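Home Catalog Data Cards Documentation Contact

# Grinura Household Surface Terms: Data Card

Version 2, released April 24, 2021

## Summary

Grinura is a collection of short written records describing the surfaces found in ordinary homes: floors, wall coverings, countertops, shelving, and trim. Each record gives the term a resident used for a surface, the term a supplier used for the same surface, and a plain note on finish and pattern. The collection is intended for people who study everyday vocabulary, who maintain product glossaries, or who prepare translated catalogs for home furnishing goods.

The current release contains 3419 records under 156 headings. It replaces the first release in full, and the two should not be combined. Record numbers were reassigned between releases.

## Contents

The download consists of 2 files.

- `records.csv` holds the records themselves, one per line, in UTF-8 encoding.
- `headings.csv` holds the list of headings with their definitions and cross-references.

Every record has the following fields: record number, heading, resident term, supplier term, finish, pattern, and note. The finish and pattern fields draw on fixed lists, which are reproduced in the headings file. The note field is free text and may be blank. A blank note means that the editor had nothing to add. It does not indicate missing data.

## How the Records Were Collected

Resident terms were gathered through a written questionnaire sent to households that had agreed to take part. Respondents were asked to name each surface in one room in their own words, without consulting labels or receipts. Supplier terms were taken from printed trade lists held by Storkura, which granted permission for their use in this collection. Where a supplier list gave more than one term for the same item, the first was kept and the others were moved to the note field.

Matching of resident terms to supplier terms was carried out by hand. Each match was reviewed by a second editor, and disagreements were settled by Eoin Cullinane, who served as editor of both releases. Records for which no agreement could be reached were withdrawn.

## Finish and Pattern

The pattern field causes more questions than any other. Editors were instructed to record the pattern as a resident would see it from a normal standing distance. A stone-look surface with light streaks running through a darker ground is entered as "veined," whatever the material beneath. Wall coverings that show branches, leaves, or grasses in outline are entered as "botanical, silhouette," and the color of the ground is given before the color of the figure.
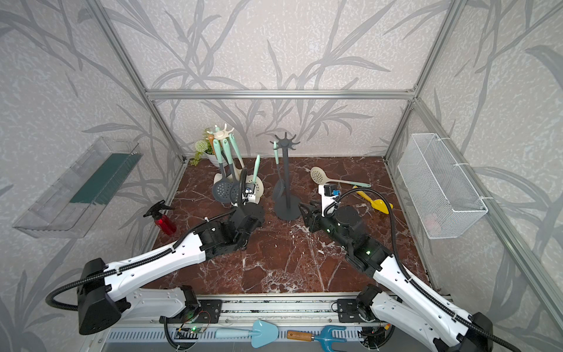 ## Known Limitations

Respondents were not selected to represent any population, and no claim should be made about how common a term is on the basis of this collection. Kitchens and hallways are well covered. Basements, porches, and utility rooms are not.

Color words were left as respondents wrote them. "Gray," "stone," and "pewter" may therefore refer to the same shade in different records, and "brown" covers a wide range. Users who need consistent color values should look elsewhere.

The headings for wall coverings were revised after the February review. Some older notes still refer to the heading "figured paper," now divided into "botanical" and "geometric." These references will be corrected in a later release.

## Permitted Use

The collection may be used for research, teaching, and the preparation of glossaries, provided that the source is credited. It may not be resold in whole or in part. Supplier terms remain subject to the conditions set by Storkura, and a copy of those conditions accompanies the download.

## Citation

Cullinane, Eoin (ed.). Grinura Household Surface Terms, Version 2. 2021.

## Corrections

Corrections should be submitted in writing and should state the record number, the field concerned, and the proposed change. Submissions without a record number cannot be processed. Accepted corrections are held for the next release.

Related Items

- Olatunji Glossary of Floor and Stair Terms
- Brilar List of Wall Covering Patterns
- Grinura Version 1 (withdrawn)
- Guide to the Finish and Pattern Fields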